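Housework Studies > Working Papers > Clothing Care > Folding on the Bed
Print this page | E-mail this page

4. Folding on the bed

4.1 Where folding takes place

Most advice on folding assumes a table. The households in the Plandgate study mostly did not use one. Laundry was carried to a bedroom, put down on the bed, and sorted and folded there, often with the person standing at one side and reaching across. We therefore treat the bed as the normal work surface in this section and the table as the special case.

The written records cover 2,789 garments. Of these, 1,962 were folded on a bed. The rest were folded on a table, on a sofa, on the lap, or in the air. Garments that went straight onto a hanger were left out of the count. So were socks, which the households paired in so many different ways that we could not agree on what to call a fold.

A bed differs from a table in a few ways that matter for the work. It is lower, so the folder bends more. It gives under the hand, and pressing a crease flat takes more than one pass. The sheet also drags on the garment. A woven shirt can be slid across a cotton sheet without much trouble, but a soft knit tends to catch and bring its own underside along with it. Several people in the study lifted a knit clear of the bed each time they wanted to turn it.

4.2 Finding the edges

Before a garment can be folded it has to be opened out, and before it can be opened out the folder has to find two points worth holding. For a shirt these are usually the shoulders. For trousers they are the two ends of the waistband. Chukwuemeka Chukwu, who coded the Machala records, called this stage "finding the edges," and we have kept the name.

Finding the edges is slow when the garment has landed in a heap. The outline is hidden, and what looks like a hem may be a crease in the middle of the back. In the records, folders commonly took hold of whatever part stood up highest, raised it, and let the rest hang until a sleeve or hem came into view. Others left the garment lying and pulled at it from the side a little at a time. We did not find that one habit belonged to any one kind of household.

Pattern affects this stage as well. Stripes are useful because they show which way the cloth is running. Where a striped knit lies flat the bands are straight, and where it is bunched they bend, narrow, or change direction. A folder can use this to tell a fold from an edge without touching it. The same stripes can mislead in a tight heap, where bands from two layers meet and seem to be one. Plain dark knits give no such help, and our coders marked them as hard to read more often than any other group.

The sheet plays a smaller part. A striped garment in black and white stands out well on blue or cream. We had expected trouble with patterned sheets, but the coders reported little of it unless the sheet and the garment were close in color.

Figure 2 shows striped black-and-white cloth on a bed with a blue and cream sheet.
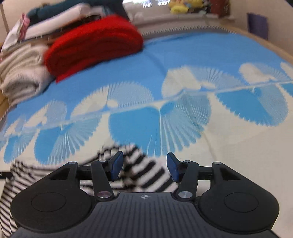
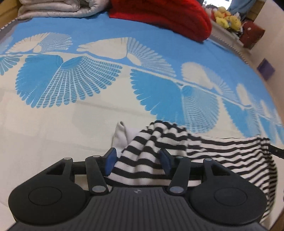 Figure 2. Striped cloth before folding. In the first picture it lies crumpled, with nothing held between the pads. In the second, a gathered fold of the knit is between them and the stripes bend over soft vertical folds.

4.3 Smoothing and the first fold

Once the garment is open, most folders smooth it before making the first fold. On a table this is done with the flat of the hand from the center outward. On a bed the same motion pushes the sheet into ridges, and folders tended to hold one end of the garment still while drawing the other away from it. The Ovgate households did this with knits almost without exception and with woven shirts only now and then.

The first fold was nearly always lengthwise. Sleeves were laid in before it or after it, depending on the person, and the same person usually kept to the same order through the whole load.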